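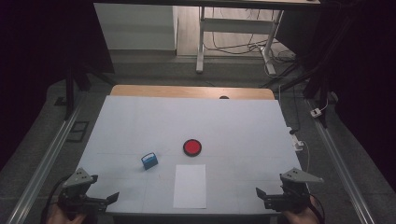
Levbridge is a pair of hand-held grippers we have been building in a shared workshop since October. You hold one in each hand, do a small job with them at the table, and the motion gets recorded so an arm can be trained on it later. The triangular plates on top are the second version. They're gray, full of small holes, and the holes mean we can move a mount without drilling a new plate every time. The table gets covered with paper before a session, and the red disc, the little blue box and the white sheet are the sort of things we work with. None of it is expensive and all of it can be replaced.

Three of us work on this. Simone Dantas does the mechanical parts, Sebastião Fagundes does the wiring and the logging, and I do most of the assembly and all of the sweeping. Notes on the current state follow, in no special order.

**Fingers.** Black, angular, and printed with the layers running lengthwise. The first set had the layers running across and snapped at the root. Simone made the new ones thicker at the base. They flex a little when you squeeze hard, and we've decided to live with that.

**Plates.** Each gripper has one. We cut the holes all the same size so one kind of screw does everything. If you copy this, file the corners. They are sharp.

**Cables.** One per gripper, black. Sebastião wants them longer and I want them shorter. At the moment they are long enough to stand up with and long enough to step on. Strain relief is a zip tie and a bit of rubber tube.

**Weight.** A bare gripper was 295 grams. With the plate, screws and cable it is 392. After a long session you feel it in the wrist, mostly on the left side if you're right-handed. Simone would like to take material out of the body next.

**Jobs.** Flat things are hardest. A sheet of paper lying on more paper gives the fingers nothing to get under, so we slide it to the table edge and pinch it there. Boxes are easy. Discs depend on the rim.

**Logging.** The script is called Kirier. It writes one file per hand and lines them up by timestamp. It used to drift when a session ran past 8 minutes, and Sebastião fixed that by syncing both sides again at every grip.

**Still to do**

- Springs that match. The right one closes sooner than the left.
- A proper handle. Érica Batista has offered to carve one from scrap wood so we can try the shape before printing it.
- A parts list with the screw lengths in it. I keep getting asked.

Last updated 2023-02-18.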